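Forums > Trinanum > Rules and Deckbuilding > Trigger order on double Kerekes

kestrel_down
Posted Jan 12, 2024

Looking for a ruling on trigger order. Board state as follows. I have two copies of Kerekes Ferryman in play, both untapped. Opponent plays Gesdale Toll, which makes each player discard down to two cards at end of turn. Ferryman reads "When you discard a card, you may return a creature of equal or lower cost from your graveyard to your hand."

I discarded three cards. The client gave me three Ferryman triggers, not six. Is the second copy being ignored, or is there a once-per-card limit that isn't printed?

mossbank
Second copy is being ignored. It has been like that since the Brundness expansion. Triggers with identical text from the same controller are merged if they come from a single effect. It's in the comprehensive rules under batching.

kestrel_down
Read the batching section before posting. It says triggers are "grouped for display". It does not say they are merged.

mossbank
In practice it comes to the same thing. You see one prompt, you get one return.

Aino Lappalainen
It does not come to the same thing. Grouping for display means the client shows one prompt with a counter on it. If you click the prompt body, you resolve the top trigger and pass on the rest of that group. If you click the counter, it opens the stack and you can resolve each one separately. With two Ferrymen and three discards there should be six triggers, shown as three prompts with a counter of 2 on each.

Kestrel, did you see the counter?

kestrel_down
There was a small 2 in the corner of each prompt. I took it to be the cost.

Aino Lappalainen
That's the counter. You passed on three returns.

rook_lift
Disagree that this is working as intended. Optional triggers should never be passed by clicking the thing that says Resolve. I lost a ranked game to the same prompt at 531 rating and the match report listed it as "player declined". I didn't decline anything.

mossbank
All right, I was wrong about the merge. I still don't think six is correct here. The Toll discard is one event. Ferryman says "when you discard a card", and for a simultaneous discard I would expect it to see the batch once.

Deming Luo
"When you discard a card" triggers per card. "When you discard one or more cards" triggers per batch. The template was split when Brundness came out and every older card was reworded to one or the other. Ferryman was left as per card.

I ran it in the sandbox to be sure. Two Ferrymen, hand of five, Toll resolved at end of turn. Six triggers on the stack, all optional, all individually resolvable through the counter. Order is by the time each Ferryman came into play, oldest first. You can change the order before the first one resolves but not after.

One further point. The cost comparison is made against the discarded card as it was in hand, so any cost reduction you had active counts. If you discard a four-cost under a reducer it is treated as a three and will only return a three or lower.
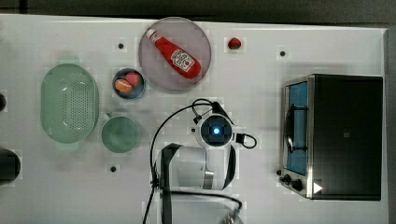
The reducer interaction matters more than the trigger count for most lists. With two reducers in play the Ferryman line stops working on anything above the low end, and people then report it as a missing trigger. The trigger is there. It has no legal target, so the client drops it without a prompt.

rook_lift
Dropping it without a prompt is a separate fault then. A log entry would do.

Deming Luo
There is a log entry, but only with verbose logging on. Settings, Match, Log detail. It is off by default and the log cuts at 600 lines, so save it before you leave the match screen.

kestrel_down
Turned that on and replayed it against the practice opponent. Six triggers, as described. I took four returns and had no target for the other two, both logged.

mossbank
Does the reducer check apply to the creature in the graveyard as well? If it does, the comparison evens out.

Aino Lappalainen
No. Reducers only apply to cards in hand. The graveyard creature uses its printed cost.

mossbank
Then I'm cutting one reducer and going back to 20 creatures. Thanks.

rook_lift
Still think the Resolve button is wrong. Will post it under client faults.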